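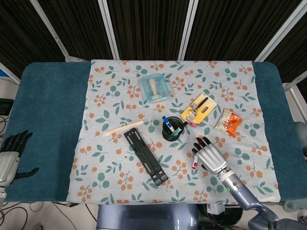
Unit 6: Sorting Small Mixed Items
Home and Workplace Organisation, Stirport Adult Learning

Last session dealt with cupboards and shelves. The notes for this unit cover the loose things that collect on a table or in a drawer: pens, spare parts, packets, bits from kits that have long been used up.

Setting out
Spread everything on a cloth so that nothing overlaps. A patterned cloth is fine for most things, but small dark pieces show up better on a plain one. Keep a bin within reach on the floor — the table should hold only what is being sorted.

First pass: group by use
Writing things go together, and a round pen cup will take most of them. Stand markers in it and check that each cap is on firmly. Leave packaged goods, such as a razor on its card, in the packaging until they are wanted. Food and snack bags leave the table at this stage, whether open or not.

Second pass: containers
A clear box with a lid suits single small pieces such as a game pawn. You can see what is inside without opening it. Long items (brackets, wooden sticks) rarely fit a box and should lie flat in a drawer or tray.

Unknown parts
A plastic bracket with slots usually belongs to something. Put it in a bag, write the date and the room on the label, and keep it for 2 months. The Trivside group tried this in January and most of their parts were claimed.

For next time
Bring the contents of one drawer in a bag. Read pages 47 onwards in the Moynihan booklet, up to the section on labels — the part on filing can wait until Unit 8.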